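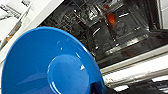
4. Chargement de la vaisselle dans le lave-vaisselle Murnus

La disposition de la vaisselle conditionne en grande partie la qualité du lavage et du séchage. Toute assiette doit être présentée au panier par la tranche, et les récipients transparents placés de manière à ne toucher aucune pièce voisine. Une assiette à bord large et plat, comme l'assiette bleue à creux central circulaire, occupe davantage de place qu'une assiette creuse de même diamètre ; il convient d'en tenir compte avant de remplir la rangée. Les présentes instructions s'appliquent aux appareils des cuisines communes de la résidence Troren.

4.1 Préparation

1. Vérifier que le cycle précédent est terminé et que le panier ne contient plus de vaisselle propre.
2. Retirer les restes alimentaires à l'aide d'une spatule souple. Le rinçage préalable sous le robinet n'est pas nécessaire, sauf pour les préparations à base d'œuf ou d'amidon.
3. Ôter les étiquettes, élastiques et films de protection.
4. Ouvrir la porte complètement, puis tirer le panier jusqu'à la butée.

Attention : ne jamais poser d'objet sur la porte ouverte. Toute charge excessive peut fausser les charnières et compromettre l'étanchéité de l'appareil.

4.2 Assiettes

1. Saisir l'assiette par le bord et l'incliner.
2. L'engager entre deux rangées de picots, face creuse tournée vers le centre de la cuve.
3. Laisser un intervalle libre entre deux assiettes à bord large. Les assiettes à dessert peuvent occuper des intervalles consécutifs.
4. Placer les pièces les plus hautes sur les côtés et vérifier qu'elles ne dépassent pas la hauteur autorisée pour le panier.

Note : les assiettes colorées à finition brillante supportent le programme Quotidien. Les décors posés sur émail - filets dorés, motifs peints à la main - doivent être lavés séparément.

4.3 Verres et récipients transparents

1. Retourner chaque pièce, ouverture vers le bas.
2. L'appuyer contre les picots ou les supports rabattables, en légère inclinaison, afin que l'eau ne stagne pas sur le fond.
3. S'assurer que les parois ne se touchent pas entre elles.

Les petits objets légers doivent être calés sous une pièce plus lourde ou déposés dans le bac à couverts. Un objet tombé au fond de la cuve peut bloquer le bras de lavage ou entrer en contact avec la résistance.

4.4 Contrôle avant démarrage

1. Faire tourner chaque bras de lavage à la main : il doit effectuer un tour complet sans rencontrer d'obstacle.
2. Remplir le compartiment de détergent avec une pastille Dixit, puis rabattre le couvercle.
3. Repousser le panier sans à-coup et fermer la porte jusqu'au déclic.
4. Sélectionner le programme et appuyer sur Départ.

Attention : à la fin du cycle, attendre 19 minutes avant d'ouvrir la porte. La vapeur résiduelle peut provoquer des brûlures.

4.5 Déchargement

Vider le panier inférieur en premier - l'eau retenue par les pièces du haut s'égoutterait sinon sur la vaisselle sèche. Nettoyer le filtre tous les 5 cycles, à l'eau claire et sans brosse métallique. Toute pièce ébréchée est à signaler à Hiyori Yokoyama, responsable de l'équipement.

Pour le réglage de l'adoucisseur Oketon, se reporter à la section 5.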